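Products > Bench systems > Roltance two-arm recording bench

Roltance two-arm recording bench

The Roltance is a table-top bench for recording handling examples with two small robot arms. It is sold by Prorkis to laboratories and product teams who need their own recordings, made with their own objects, to train a learning system. It comes assembled, with both arms fitted along the front edge of the table and the control software already set up.

An operator drives the arms through a task from start to finish while the bench records the joint positions, the gripper openings and the views from all cameras on one clock. Each run is saved as a single episode. Episodes can be kept, marked as a retry or thrown away at the end of the run, so sorting is done while the operator still remembers what happened.
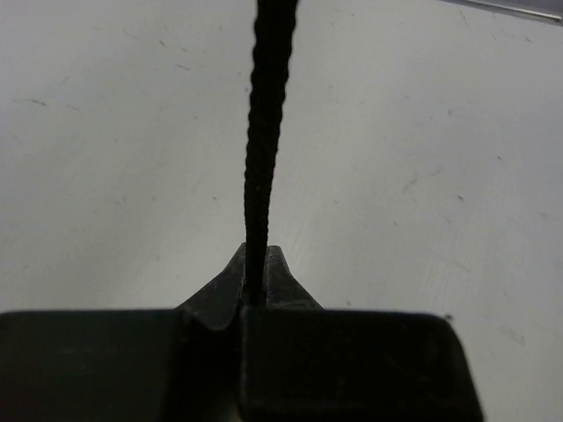
Cables and cords are the items customers ask us about most. They bend differently on every attempt, and a system trained only on boxes and blocks will handle them badly. We suggest recording soft and rigid items in the same session and keeping the share of each fixed in the session plan. The planning sheet supplied with the bench has a column for this.

Work area

The table top is white and is closed in by light grey walls at the back and on both sides. The plain background makes it easier to compare episodes recorded weeks apart. The arms are different sizes. The larger one suits items that have to be lifted clear of the table, and the smaller one can then work on whatever hangs or trails from them. Either arm can be switched off in the software for single-arm tasks.

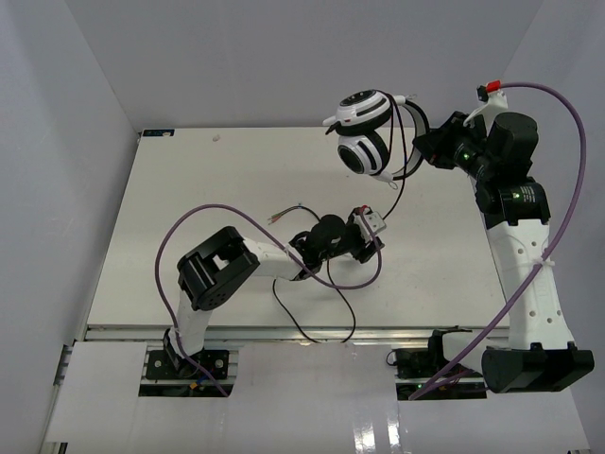

Headphones held by the larger arm, with their cable hanging towards the gripper of the smaller one.

Cameras

A fixed camera covers the whole work area, and each arm has a small camera at the wrist. The wrist views are the ones to check first when a batch looks wrong. They show where the fingertips meet the item, and a poor grip on a curved part is much easier to spot there than from further off.

Yanti Ngui, who runs our test room, asks operators to play back the first 10 episodes of any new task before recording more. Most faults in a batch — a start position that drifts, a grip taken too near an edge — are there from the beginning. 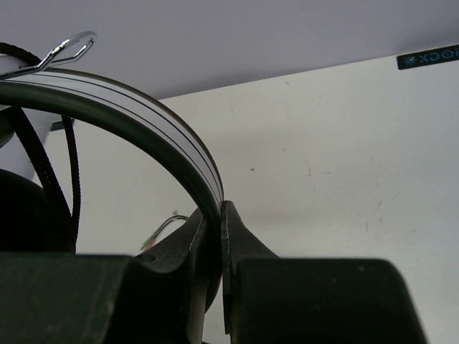
What is supplied

- Bench with table top, walls and front rail
- Two arms with grippers, one small and one large
- Fixed camera and two wrist cameras
- Ninora recording software, with a licence for 4 operator accounts
- Spare fingertips, 12 pairs
- Printed planning sheets and a set-up guide

A computer is not included. The software guide lists the ones we have tested.

Care

Fingertips wear with use and should be looked at before each session. Change them in pairs. Small scuffs on the table top do no harm to recordings, but wipe the surface down between tasks and check that arm cables can move freely through the full reach.

Ordering and support

The order code is Manurung 63. Kamarul Govindasamy handles quotations and Henrique Arruda answers technical questions, including requests for other fingertip shapes. Benches ordered before May have the older version of the software and can be updated free of charge.

Page last updated June 23, 2026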